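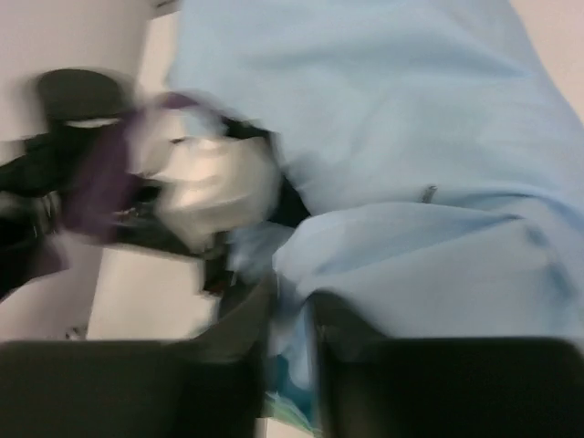
# Choosing between two parallel grippers for garment handling (wrist camera fitted)

**Category:** End effectors and tooling
**Status:** Answered
**Tags:** parallel gripper, textiles, wrist camera, exposure, finger pads

## Question

Our department is comparing two parallel grippers for a sorting task involving mixed clothing. I should be grateful for advice from members who have carried out a similar comparison, as our results so far do not point clearly in one direction.

The arm is a Castus six-axis model, which we have had in service since January and do not intend to replace. The two grippers are as follows:

- **Voreck**, with wide, flat fingers in black, 130 mm maximum opening, closed-loop force control through its own controller.
- **Buzatu**, with narrower fingers and replaceable rubber pads, a smaller opening, and position control only. Position is reported as a value from 0 to 1,023.

A small camera is fixed at the wrist and looks along the fingers. The same camera and bracket are used with both grippers, and the bracket has not been moved between trials.

The task is to take one garment at a time from a loose pile and place it in a tray. The pile contains shirts, light jackets, trousers and a few bags with straps. We recorded a trial as successful only where a single item was lifted and released in the tray without a second item attached.

The difficulties are these:

1. The Voreck fingers close reliably on a thick fold, but they frequently take up the layer underneath as well. The rate of double picks is higher than we can accept.
2. The Buzatu fingers take up fewer double layers, but they lose thin cloth during the lift. The position value on a good grasp and on an empty closure is often the same, so the controller cannot tell the two apart.
3. With either gripper, the wrist images are badly smeared whenever the arm is moving. Pale cloth in particular loses its folds, and our grasp point software then selects a point on flat material where there is nothing to hold.

My questions are whether the double picks can be reduced on the Voreck by adjustment alone, whether there is a dependable way to detect an empty grasp on the Buzatu, and whether the blurring should be dealt with before any further comparison is made. Our budget for additional parts is limited to 2,000 euros in total.

Ingeborg Voß
Handling and Automation Section, Gumosen

## Answer 1 (accepted)

I would advise dealing with your third point first. Your comparison is at present a comparison of grippers and image quality together, and the two cannot be separated afterwards in the figures. If the software chose a poor point, neither gripper had a fair trial.

**Blurring.** Please check whether the camera is on automatic exposure. Most small cameras lengthen the exposure as soon as dark fingers occupy part of the picture, and on a wrist mount they always do. Fix the exposure by hand to a short value, then restore the brightness with a lamp. A lamp placed low and to one side is preferable to one beside the lens – the folds in pale cloth only show properly when they throw a shadow. In our workshop the lamp and its bracket were a very small part of the cost of the cell.

You should also ask whether you need images during movement at all. We stop the arm above the pile, allow it to settle, take one image, choose the grasp point and then go down without looking again. This lengthens each cycle slightly. We have accepted that.

If you do need images on the way down, reduce the speed over the last part of the approach only. Slowing the entire path costs far more time and gains very little.

**Double picks on the Voreck.** Wide flat fingers gather whatever lies between them, and the depth of the approach matters more than the closing force. Our procedure was as follows:

1. Set the force to the lowest value the controller will accept.
2. Lower the fingers until they only just pass the top of the fold.
3. Run a batch of trials and record single, double and empty picks separately.
4. Lower the approach by a few millimetres and repeat.
5. Stop when the empty picks have fallen to an acceptable level, and only then consider raising the force.

The third step is important. If doubles and empties are both entered as "failed", the table will show nothing of use, as one rises while the other falls.

We also added a short shake after the lift. The arm rises, pauses, makes two small sideways movements and pauses again. A second layer held only by friction will often drop. It does not help where a strap or a zip has caught, and bags are better removed from the pile as a separate class if your process permits it.

**Empty grasps on the Buzatu.** A single layer of thin cloth will not shift the position value enough to be read with confidence. I do not believe that any threshold will solve this. You could weigh the load at the wrist if your arm reports forces, or take an image after the lift against a plain background and test whether there is cloth between the fingers. We chose the second method because the camera was already there. Some care is needed with cloth that matches the background.

With those changes made, I would repeat the comparison on the same set of garments, in a pile that is remixed between trials, and alternate the two grippers by half-day. Pads wear, and a week of one followed by a week of the other will favour whichever had the fresher set.

### Comments on this answer

> Would you recommend fixing the white balance as well as the exposure?

> Yes. Fix both, and the gain if the camera allows it. Automatic gain will undo much of the work by brightening the picture with noise.

## Answer 2

Buy a suction gripper. Textiles and finger grippers do not go together.

### Comments on this answer

> Suction performs poorly on open weaves and knitted goods unless the air flow is very high. The question also concerned two specific parallel grippers.

> It works on our line.

> May I ask what material your line handles?

> Coated sheet.

## Answer 3

I have no experience of the Voreck, but we have used the Buzatu for some time and can add two points.

The pads supplied with it are rather hard. We replaced them with a softer rubber cut from sheet and fixed with double-sided tape, which was sufficient for a trial and can be made permanent later. Thin shirts were held noticeably better. The softer pads pick up lint and must be wiped – we do this at the start of each shift. After changing pads, the closed position must be taught again, or the controller will report a grasp on every closure.

Secondly, the closing speed has an effect. At full speed the fingers push thin cloth away before they meet. At a reduced speed the cloth has time to bunch between them. I regret that I cannot give you a general value, as our unit is an older version and the speed settings were renumbered.

I agree with the first answer regarding the separate recording of doubles and empties.

## Follow-up from the person asking

I thank all three members for their replies.

The exposure was indeed on automatic. We have fixed it, placed a lamp at the side of the pile and introduced a stop before each image. The approach depth on the Voreck was then adjusted in steps as described. In the most recent series it achieved 73 single picks in 100 trials, with most of the remainder now empty and few double. An empty pick can simply be repeated, so this suits our process much better than before.

The Buzatu will be tested again once the softer pads have been cut. I have not yet decided between the two and will add the figures to this page when both series are complete.

Ingeborg Voß
May 2023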